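Home Projects Student reports Archive Contact

The Shared Table: looking after small things in a busy room

Project report, Malou Kragh
December 2018

When I first told people that I wanted to spend my project on a table, I got some rather kind but puzzled looks. Everyone else in our year had picked something larger, a whole flat or a school canteen, and I did wonder for a while whether I had made life too easy for myself. But I have always been fond of the places where things get put down, and the big white table in the Visar workroom is the best one I know. Keys, cables, bottles, somebody's half-finished notes, it all lands there sooner or later, and my question was simply how it might be made easier to keep that table pleasant to work at without anyone having to be cross about it.

Where I started

My tutor group had been reading Grímsdóttir's course notes on shared rooms, which I would warmly recommend if you can get hold of a copy (mine is covered in tea by now). The part that stuck with me was the idea of a "resting place", meaning a spot where an object may sit between uses without being in the way of the next person. A hook by the door is a resting place. So is a windowsill, although not a very good one if you like opening windows. I began to look at the workroom with this in mind and found that nearly all our resting places were on the table itself, even though there are perfectly good open compartments only a few steps off.

I spent the first part of the project just sitting there with a notebook, usually with a cup of something, and writing down what people put on the table and where they put it. I didn't ask anyone to behave differently. I think they forgot about me fairly quickly, which suited me very well, and I got a good deal of my reading done in the quiet spells.

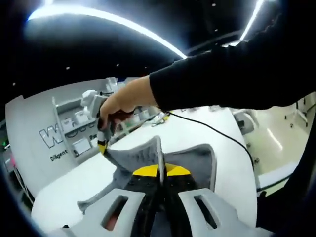 Small bottles and containers gave me the most to think about. They are light and they stand up by themselves, so people gather them into a little cluster and leave them, meaning to come back. Cables are the other great wanderers. A cable belongs to whatever is at the end of it, so it never seems to be anybody's job to coil it up, and after a busy afternoon it is hard to set a notebook down flat without first moving one out of the way. Loose bits and pieces collect beside the cables too, and then the whole lot has to be picked apart before the table can be wiped.

What I tried

I made 4 trays. I know that sounds like very little for a term's work, but I went through a great many cardboard versions first and I am still finding bits of them in my coat pockets. The idea was that each tray should be shallow enough that you can see everything in it at a glance, and light enough to be carried to the shelves in one hand while you hold a door with the other. The final ones were cut from Stivwood offcuts, which the workshop let me have for nothing, and I sanded them in the evenings until my flatmates asked me very nicely to stop.

The trays were put out and left for 3 weeks. I made one small mistake, which was to label them. "Bottles" and "Cables" worked well enough, but "Other" filled up straight away and stayed full, so I peeled the label off again. After that people used it more sensibly, though I couldn't tell you why.

What people said

I handed round a short sheet of questions and got 7 of them back, some with drawings on. Most people liked being able to lift everything off the table in one go. One wrote that she would rather have a drawer, and I have a lot of sympathy with that, but drawers do hide things and I wanted to avoid hiding. Amora, the group that uses the room after ours, asked if they could have a tray of their own, and I was very pleased about that indeed.

What I would still like to do

The cable tray needs a notch at one corner, so that a cable in use can run out of it without lifting the edge. I have drawn this and hope to make it in January, when the workshop is open again. I would also like to try a deeper tray for the taller bottles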